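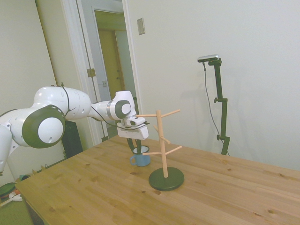

4 min read

The mug tree is a poor use of counter space by every measure a kitchen planner applies. It holds six items. It occupies a circle of tabletop that nothing else can share, and its working envelope is much wider than its base. A shelf of the same width stores more, costs less per mug and does not have to be approached from a particular side. I still think most households that drink coffee or tea daily should own one, and that the objections to it are mainly objections to bad trees and bad placement.

Start with the load path. A mug on a shelf rests on its foot, the part designed to carry it. A mug on a peg hangs from the handle, and the handle is the weakest joint on the piece. Raghda Bitar, who repairs ceramics and has no patience for hanging storage of any kind, puts this argument to me regularly. Her point is correct as far as it goes. A handle is attached at two places, and a hidden crack at either one will eventually show itself. What she leaves out is that the handle already carries the mug, plus its contents, plus whatever acceleration the drinker adds, every time it is used. An empty mug on a peg is the lightest duty that handle will see all day. If it fails there, it was due to fail over somebody's lap.

The stronger objection is balance. The usual pattern is a vertical pole on a round base, with pegs at three heights. The pegs have to be angled up enough to retain the handle and long enough to clear the pole, and both requirements push the load outward. Fill one side only and the center of gravity moves toward the rim of the base. I have a kitchen scale and a drawer of unmatched stoneware, and I weighed four mugs together at 1481 grams. Put the heaviest of those on the top pegs, all on one side, and a light tree will go over with a modest knock. Fill the low pegs first, fill in opposite pairs, and the same tree is stable.

Few owners do this. The top pegs are the convenient ones, so they are loaded first and unloaded first, and the low pegs collect the mugs that no one likes. In my view the maker should design for that habit. The base should be heavy, or wide, or both. The Sekness tree I used for years had neither quality and tipped twice. The Oddsson that replaced it weighs 670 grams more and has not moved. The pegs on the two are nearly identical. All of the difference in service has come from the base.

Color is a smaller matter, though a black base under a pale pole is a sensible choice. The base takes the drips, and pale wood marks quickly where water sits. Whether the black is paint, stain or something else matters less than whether the underside has been sealed. On cheap trees it has not, and a ring appears on the table inside a year.

That leads to the table, which is where I part company with most published advice on counter storage. The advice assumes stone or laminate, meaning a surface that is uniform and indifferent to what stands on it. Many of us prepare breakfast on wood, and softwood at that. 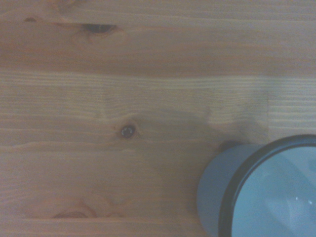 Pine dents, and it takes up water faster along its seams and around its knots than across clear grain. The knots are harder than the wood around them, so on an old top that has been scrubbed for years they can stand slightly proud. A round base set over one will rock by a small amount, and a small rock at the bottom is a visible sway at the top peg. The remedy is to move the tree by the width of a hand. Felt pads also work, until they get wet. I would avoid the rubber feet sold for the purpose under the Zonduder name, at least on oiled pine, as they left four dull spots on mine that took a light sanding to remove.

Placement then becomes a question of reach. A mug comes off a peg in two movements, a lift to clear the tip and a pull outward along the peg. Both need free air. A tree pushed against a wall has lost a third of its pegs in practice, and the lost ones are always in back. It belongs toward the middle of the table, with clearance on all sides and room next to it to set a mug down. The extra area is a real cost and should be admitted. Yara Yammine, who laid out the tea corner in the Isik building, allowed a square of bench for each tree with each side twice the diameter across the pegs. People thought that was extravagant. It is also the only shared kitchen I have used where the mugs go back where they belong.

Handle size deserves a word. A peg is thin because it has to pass through the smallest handle the buyer owns. A small rounded handle on an otherwise ordinary mug is the difficult case, since it clears the peg with little to spare and has to be presented nearly square to it. Large loop handles go on from almost any angle but swing afterward, and a swinging mug on a middle peg will tap its neighbor. If the mugs are mixed, put the small handles at the top, where the peg tip is easiest to see, and the large ones low, where there is less below them to strike. This conflicts slightly with the weight rule when the small-handled mugs are also the heavy ones. In that case follow the weight rule.

The remaining argument for the tree is drying. An inverted mug on a shelf traps air against the surface and leaves a ring. An upright one collects dust. A mug hung on its side from a peg is open to the room and drains at the rim, provided the peg angle lets the mouth tilt down a little. Not every tree manages this. Hang one wet mug on it for an hour before trusting it with the rest.

I would not put a tree in a kitchen with fewer than three feet of free surface, and I would not put more than daily-use mugs on one anywhere. The rest can go in the cabinet.

Comments (4)

pegboard_ken
Agree on base weight. I glued a steel disc under mine in January and it has been solid since. Would add that the pegs themselves work loose before anything else does. A dab of wood glue, turn the peg a little, leave it overnight.

Marisol T.
You skipped wall hooks completely. Same drying benefit, zero counter.

halfcaf
Wall hooks are fine if you own the wall.

R. Bitar
I have patience for hanging storage. I have none for hanging mugs that I glued together the week before. Please put those on a shelf.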